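Workshop > Notes > The computer cell

Wednesday, February 17, 2021

Spent most of this week on the cell again, and I want to write down what I did before I forget the order of it. I have already had to work out the finger offsets twice from scratch and I would like not to do it a third time.

The job is the same as it was in October. The arm takes parts from a fixture on its left and puts them into a desktop tower lying on its side. The tower is an old office machine, one of a batch Haf Cadwaladr got from a school that was clearing out. They are all the same model, so when one gets a bent bracket I can swap it for another and carry on.

The trouble started with the memory. The arm would pick up a module well enough, carry it over, and come down slightly off the slot. On Monday it was off towards the rear of the case. By the next morning it was off the other way. I changed the place position in the program, which was a mistake, and then had to change it back.

What I should have done first was check the fingers. The gripper is a two-finger one and the linkages have small pivots that work loose. One of them had. You could feel it if you held the base still and pushed the tip sideways with a thumb. I took both fingers off, cleaned the pivots, put them back with a drop of the weak threadlocker and left it overnight. Shabani Kaijage says to use the strong stuff. I have tried the strong stuff and had to heat a pin to get it out, so I am staying with the weak.

With the fingers back on I did the zero again. My order now is:

Power up with the gripper open and nothing near it.
Wait for the blue light on the base.
Close slowly on the 12 mm gauge block and note the reading.
Open, turn the wrist half a turn, close again and note that one too.
If the two readings agree, save. If they don't, one finger is still loose.

They agreed on the second go. I ran 102 picks on a scrap module that evening with nothing in the tower, only lifting and putting back, and it dropped none.

Next was the fixture. It is printed, and Nii Korletey drew it for the first version of the cell, when we only wanted to do the drives. The holders for the memory were added later. A module sits diagonally between two slotted blocks, one at each end, and if the blocks are not square to each other it leans. One of mine had crept. I loosened it, put a straight edge along the pair and tightened it down again. The expansion card holder gave no bother. The card stands on edge in its slot and the arm takes it from the top.

The tower has to be put back in the same place every time, and that was the other half of the problem. I had been pushing it up against the support by eye.

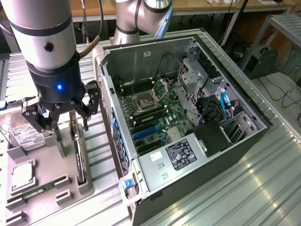 I now push it along the table until it meets the support at the corner and then clamp it, and I check one point on the board before running anything. I use the edge of the heatsink for this. Ynyr Ruddock suggested the processor socket, but the retention frame on it gets left up at an angle half the time and I don't want the fingers going down anywhere near that. The lever on the other side is no better.

Cables are still a nuisance. The blue flat one and the black bundle fill up the space beside the board, and if they are not tucked down they spring back while the arm is working. I used tape for now. Obed Quansah has offered to make a clip.

The second arm has not been touched this week. It is parked behind the tower and will stay there until the first one behaves — I can't watch both.

Still to do: grease, which is due at 2000 hours and we are close. Label the gauge block. Print 3 spare slotted blocks, as the one in the corner has a hairline crack. Write the finger zero on a card and tape it inside the cabinet door.

If the memory goes in properly on Friday I will start on the drives again.

Recent posts
Changing the air filter on the compressor
Nanimine controller: backing up the settings
A table for the Drudard rig
What I keep in the small parts drawers

Contact | Copyright Purkance Workshop Notes | Back to top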